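Fold Width Is the Only Setting That Matters

Most advice on folding T-shirts concerns speed. I think width deserves the attention. A drawer holds a fixed number of columns, and one shirt folded too wide costs a full column.

My rule is to bring the sleeve in over the body before making any lengthwise fold. I refolded 16 shirts this way in April, and all of them fit in 4 columns. Smoothing can wait. Creases in cotton matter less than a crooked side. 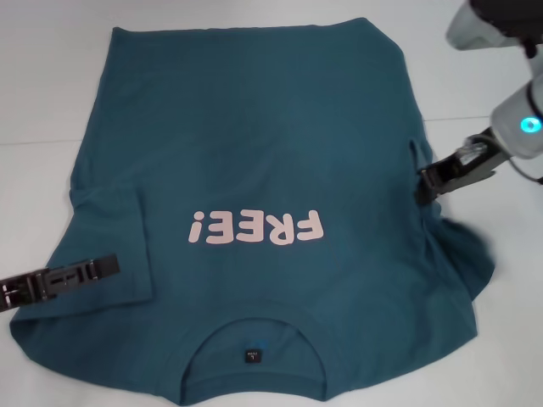 Teal cotton T-shirt, left sleeve folded inward, neckline toward the viewer.

Printed shirts follow the same rule.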